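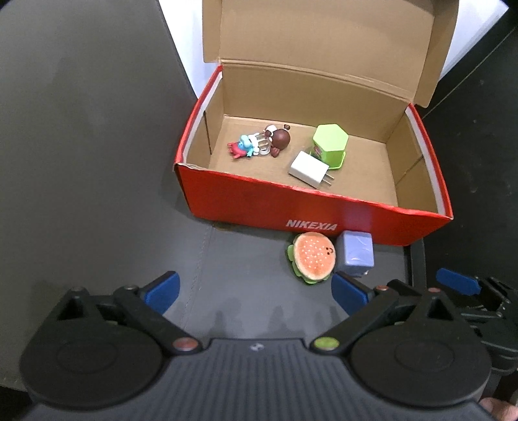

What's so special about a cardboard box?

Have you ever kept a shoebox after the shoes came out? Lots of kids do! A shoebox is light and strong, and it has its own lid, so it makes a terrific home for small toys and other bits and pieces.

But how can something made of paper be so strong?

Cardboard starts out as wood or old paper. At the mill it gets mixed with water until it turns into a grey, soupy mush called pulp. The pulp is spread out flat, squeezed and dried, and out comes a long sheet of fibres all tangled together. Those tangled fibres are what make it tough — try pulling a strip of cardboard apart with your fingers and you'll feel them hanging on!

Some cardboard has a secret inside. Look closely at the torn edge of a big moving box and you might find a wavy layer hiding between two flat ones. The waves are a bit like a row of tiny arches, and arches are brilliant at holding things up.

Folding helps too. A flat sheet flops about, but bend up the sides and join the corners and it goes stiff. The colour on the outside is often a thin layer of printed paper, and you can sometimes see plain brown where the corners have rubbed.

Try it yourself!

Stand a sheet of paper on its edge. It falls over, doesn't it? Now fold it back and forth like a fan and try again. How many coins can you balance on top? Our favourite fan held 6 before it went splat.

When your box finally wears out, flatten it and pop it in the recycling. It can be turned into pulp all over again!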